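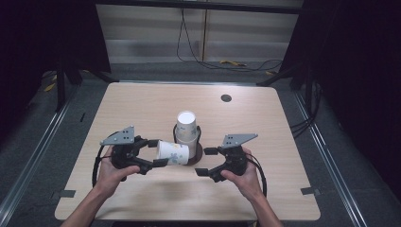 The Accordion House of Nernach

The road to Nernach climbs for a long time between pine trees, and when the village finally appears it is smaller than you expect. There is one bakery, one church and a former grain store with green shutters. In this grain store are kept 414 accordions, and behind almost every one there is a player whom somebody in the valley still remembers.

I came in November, when the museum opens only in the afternoon. Kyriaki Tzavaras, the director, was waiting for me at the door with the key in her hand. She came to Nernach 21 years ago to teach music at the school, and she planned to stay for one winter.

"The first accordion was given to me by a widow," she told me. "She did not want money. She wanted that I promise not to put it in a cellar."

That instrument, a red one with several missing buttons, has now the best place on the ground floor. It belonged to a baker who played at weddings on Saturday and then went directly to his oven on Sunday morning, still in his good trousers. His songs were never written down. Two of them survive because his niece sang them to Kyriaki in the kitchen, and a visitor can listen to her voice through a small speaker beside the case.

The rooms are arranged by the places where people danced, and I found this a very good idea. You walk from the harbor hall to the railway canteen, then to the summer terrace of the old Hotel Koster, which burned and was not built again. In the Koster room hang the posters of a quintet called Tilleo. They were the most famous band of the valley, and in their best year they played for 1380 people in a tent that was made for a cattle market. The poster for this evening promises "modern rhythms and a hot supper."

The singer of Tilleo was Lucimara Seixas. She lives now on the coast, but every spring she returns for the open day and sings a few numbers. I reached her by telephone. She laughed a lot when I asked about the tent.

"The roof was leaking on the drummer," she said. "He moved his drums a little in each song, and at the end of the night he was standing almost in front of me. People thought it was a part of the show!"

Her stage dress is in the museum, dark blue, with a repair on the left sleeve. She made the repair herself in the bus.

Upstairs is the workshop, and for me it was the best part of the visit. Siebe Kuipers repairs here the bellows and the reeds, and the door is left open so that visitors may look. He learned the work from his uncle. An accordion which nobody plays becomes ill, he says, and so each instrument in the collection that is strong enough gets played at least once in a year. He keeps a notebook for this. Beside some of the names he has written only "tired," and those instruments are left in peace.

His apprentice is Mwajuma Lukumay, who arrived with a degree in piano and did not know that reeds are fixed with wax. She showed me how she warms it, slowly, and how she listens to one note again and again until it stops to tremble. The day I was there she was working on a low F. After one hour I could not hear any difference between the first F and the last one, but she was satisfied and Siebe nodded from his bench.

On the last Thursday evenings of summer there used to be dancing in the yard, and Kyriaki would like to bring this back. The floor must be repaired first. The roof also needs work on the north side, where the snow stays.

Before I left, she took the red accordion out of its case and played a waltz, not very fast, skipping the notes for which there is no button. Then she closed the shutters, and I walked down to the bakery to wait for my bus.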